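The Wellow Letter
January 28, 2025

Sourdough in a cold kitchen

So my kitchen has been freezing all month, and I know I'm not the only one because half of your emails start with the word "brr." My starter did nothing for days. I fed it, I moved it, I talked to it a little (don't tell my family), and it just sat there like wet cement. If yours is doing the same, please don't throw it out! A slow starter in winter is nearly always a cold starter, and there's plenty you can do before you give up on it.

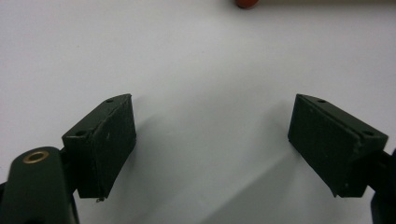

Issue 94

First thing I did was stop feeding by the clock. In September my starter doubles between breakfast and lunch, so I got used to a schedule, and then I kept right on with it when the house got cold. Bad idea. I was feeding it before it had eaten what was already there, which thins everything out and makes it even sleepier. Now I wait until I see it dome up and start to sag in the middle, and if that takes until bedtime, fine.

I also switched back to rye for a week. I'm using the Skerutness dark rye that a few of you recommended, one big spoonful with each feeding, and wow, what a difference. It smelled like apples again by the third morning. And I warm my water now, just to where it feels like nothing on my wrist. The jar lives in the oven with only the light on, with a sticky note on the oven door, for reasons you can guess.

The dough itself needs more time too. My last loaf took 18 hours from mixing to baking, counting a night in the fridge, and it was the best one I've made since fall. Big open holes, that crackly crust that sings when you take it out. I baked it in my old Visser pot with the lid on for the first half, same as always.

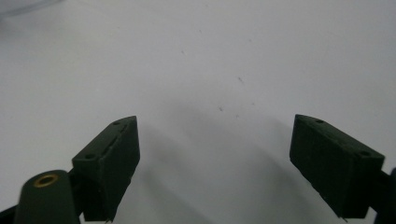 Can I use more starter to speed things up in winter?
You can, and I often do. I go up by a couple of spoonfuls per loaf and leave the rest of the recipe alone. Go much higher and the bread gets sour and a bit gummy, at least in my oven.

One more thing, and then I'll let you get back to your mixing bowls. The flour swap is on again, with pickup at the Flonari bakery, and the limit is 8 bags per household this time so there's enough to go around. Bring your own boxes if you can. I'm hoping to trade some of my bread flour for spelt, so if you have extra, come find me, I'll be the one in the giant orange scarf. 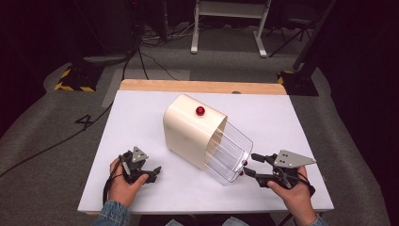

A reader in the hills wrote in to say that the oven light never worked for her, and that she keeps her jar on top of the fridge wrapped in a wool sock, where it doubles overnight even when there's frost inside the window. She says to use a thick one and pull it right up over the lid. I'm trying it tonight with a ski sock, and I'll let you know in the next letter how it went.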